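Kwame Ackah
6th December
Okay, a little thread, because three people asked me how the break corner is coming along and I have been bad about replying (sorry, Tipene!). Get a cup of something, I tend to go on.

1/ When we took the space in October there was nowhere to sit down. You ate your sandwich standing at the long counter by the water, and if two of you were hungry one waited in the hall.

2/ So I went looking for a small square table and found one through the Trilbridge resale list for $44, delivered, which I still think was a bargain. It wobbled. Lourenço Frade came by with a folded bit of rubber and fixed that in a minute flat, bless him.

3/ The tablecloth was my one indulgence. Beige, a faint pattern all over and a big white flower on it. I went back and forth between that and a plain gray for a whole weekend and I'm so glad I went with the flower.

4/ Next came the chair. Navy blue, and a bit hard if you're sitting for a full lunch, so I put a tan cushion on the seat. Nkrumah Atinga says it's the best seat in the building now and I keep finding him in it.

5/ I like having the tall white lockers right behind. You hang up your bag, turn around and you're at lunch. Mine is a bottom one, and my knees have opinions about that.

6/ The little tan tray stays in the middle, that's my only rule. Keys, a pen, somebody's cookie, whatever you like, as long as it goes in the tray and leaves with you at the end of the day. The black box lives in the back corner of the table.

7/ Water is sorted too, with the dispenser at the end of the counter and the big jugs lined up beside it. Kwesi Abubakari orders the refills, so please tell him and not me when we're running low.

8/ A couple from this week, the table first and then looking up toward the lights and the big window wall:
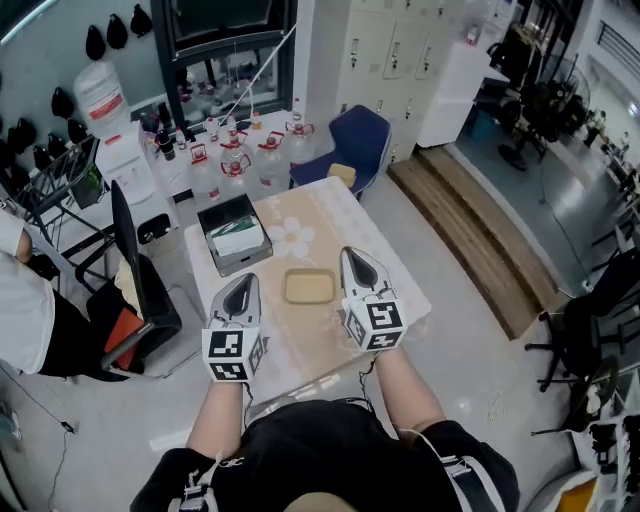
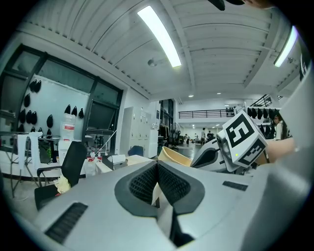
9/ Still on my list: a second chair (navy again, if I can find one), a hook for the dish towel, and crumbs. Please, friends, wipe up your crumbs. I'm going to the Lendutlow sale next weekend if anyone wants to ride along, I have room for two and a chair.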